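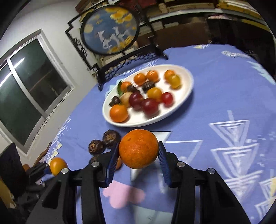
Oranges and the blue patterned cloth

The Karnudthorpe burial books

Well, we have got to the end of them at last, and I can hardly believe I am writing it. The burial books for Karnudthorpe churchyard, all 3 volumes, have now been copied out from the first entry in 1843 to the last, and there are 1013 names in the finished index. When we began I thought it would keep us busy for a winter. It has kept us busy for rather more than that, and I have enjoyed nearly every evening of it (the evening the heating went off at Pukby Hall excepted).

For those who have joined since we started, the books record who was buried, how old they were, where they lived and, if we are lucky, which row they were laid in. The early clerk had a lovely round hand and a habit of adding little remarks in the margin, so we know that one old shepherd was "much followed to the grave" and that a burial was put off two days for snow. His successor wrote as though ink were a shilling a drop. We spent the best part of an hour on one surname, which might have been Barley, Batley or Bailey, and in the end it has gone into the index under all three with a question mark beside each.

The families from Brallard gave us the most trouble. Brallard had no burial ground of its own in those days, so its people came over the hill to us, and the clerk often put down the name of the farm and left out the village altogether. If your people farmed out that way and you have looked for them before without any joy, do please look again, and try the farm name as well as the surname. One member found her great-grandmother like this after years of searching in quite the wrong parish, and there was a good deal of hugging.

We have also been lent the old day books from Halvorsen, the undertakers in Pukby, and these have been a treat. They tell you things the church never troubled to write down: how many bearers were wanted, whether the coffin was elm or oak, who paid and who paid late. A surprising number of funerals had ham ordered through the undertaker, and gloves too. We have matched 320 of the entries in the index to the day books so far, and each of those now has a small star next to it, meaning there is more to read if you ask.

A word about the stones. Please remember that plenty of people in the books never had one, and plenty of the stones that were put up have sunk or flaked away, so a name in the index does not promise something to stand in front of. We can usually tell you the row, and sometimes near enough the spot. The ground is very uneven behind the yew, so wear sensible shoes, and mind the step by the lower gate, which is slippery after rain.

The index will be out on the side table at our January meeting in Pukby Hall, doors open at 7 pm, and there will be a second copy kept in the church porch cupboard for anyone who would sooner look in peace. If you spot a mistake, and I am sure there are some, write it on a slip with the page number and pop it in the envelope at the back. Family memorial cards, old funeral notices cut out of the paper and letters with a black border are all very welcome too. We will copy them while you wait and hand them straight back to you.

Next we start on the chapel registers, which I am told are in pencil.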